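21/04/2026 - print group, spring meeting, typed up by me (Hanna) from my notebook, so blame me for the gaps

**There:** Spyros Leka (chair), Urszula Szulc, Vilém Sýkora, me. Przemysław Kołodziej joined by phone after the first item and stayed on until his battery went.

**March minutes.** Read and passed with one fix. I had written that Urszula wanted the border on the moth print trimmed. She wanted it kept. Sorry, Urszula! It's kept.

**1. The restored moth and lantern set**

We spent the longest on this one, and I think it was worth it. Vilém brought proofs of all 7 designs on the Imska matte paper and we passed them around for a good while. The blues are so much better than last time. He has rebuilt the sky on the lantern print from the bottom up, because the scan we started from had a brown bloom right through it, and you'd never guess. I said so, probably too many times.

Spyros isn't happy with how far we've gone on the second heron, though. His point is that once you paint back all the feather lines you're drawing a new bird, and the listing shouldn't call it a restoration. Vilém said he followed the lines on the other impression he found, the one with the torn corner, and only made up a bit near the tail. We went back and forth on it. In the end we agreed on "digitally restored and partly redrawn" in the listing text for the heron, and plain "digitally restored" for the other prints. Urszula abstained - she thinks buyers won't care either way and we should spend the time on frames.

Przemysław (on the phone by now) asked if the red on the maple print would hold up in a sunny room. Vilém has had a test strip taped in his kitchen window since March and will bring it next time so we can hold it up to a fresh one.

- Vilém to send final files for the set, heron last
- Me to rewrite the listing text and send it around before it goes up

**2. Paper and printing**

Imska has put its prices up again. Juta sent samples, which are cheaper and have a nice tooth to them, but the blacks look gray to me and Spyros agreed. Urszula likes them for the greeting cards, where nothing is very dark anyway, and I came around to that while we were talking. So we stay with Imska for anything that gets framed and try Juta for the cards only. The first card run is 3,000, and Spyros wants to see one off the press before the rest are cut.

We still have the old packing tubes to use up. Please take some home if you're mailing anything yourself.

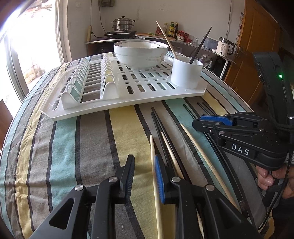 *Bowls and chopsticks on the striped tablecloth.*

**3. Money**

Short item. The shop brought in 3,258 since the last meeting and we spent 2,169, most of that on paper and the deposit for the fair table. Spyros read it out twice because Przemysław couldn't hear. I asked if the refund for the crushed parcel was in there and it is, under postage, which is a funny place for it, so Urszula is going to give refunds their own line.

Vilém asked if he could be paid back for the second impression he bought as reference. Yes, everybody was fine with that. He needs to find the receipt.

**4. The Głowacki show**

Głowacki has offered us the long wall by the stairs. I'm so pleased about this! It's a better wall than the one we had, with daylight from one side only, and people have to walk past it to get to the coats. The catch is that they want everything framed the same, and our frames are a real mix at the moment (black, oak, and those gold ones I bought and regret).

Urszula had a quote from Farach for plain oak with a white mat. It seemed fair to me. Przemysław thought we could get the same thing cheaper if we cut the mats ourselves, and offered to do the cutting, and then his phone died, so we're taking that as a firm promise. Spyros will call him to check.

There was some talk about what to hang. Ideas so far:

- the whole restored set in one row
- the lantern print large in the middle, with the small moths on each side
- birds only, and save the rest for the fall

I'm for the large lantern print. Spyros is for birds. We didn't vote, as nobody had measured the wall. I'll go and measure it, including the bit over the handrail where it slopes.

**5. Listing photos**

Urszula would like prints shown in a room as well as flat, so people get a feel for the size. Vilém doesn't love the fake rooms where the sofa is always beige and the print is the size of a door. Fair. We'll try a few real walls and see how the colors come out. My hallway is too dark but Spyros has a pale green bedroom that might suit the moths.

**6. Anything else**

Somebody wrote in asking for the heron flipped left to right, to go with a second one on the other side of a bed. Vilém said no, then said he'd think about it. The signature would read backward, so it would have to be left off or set in again the right way around. Left with him.

Urszula asked for the big ruler back. I have it.

Next meeting is at Urszula's, date to be fixed once Głowacki confirms when we can hang. Bring your proofs, and Vilém, the window strip please.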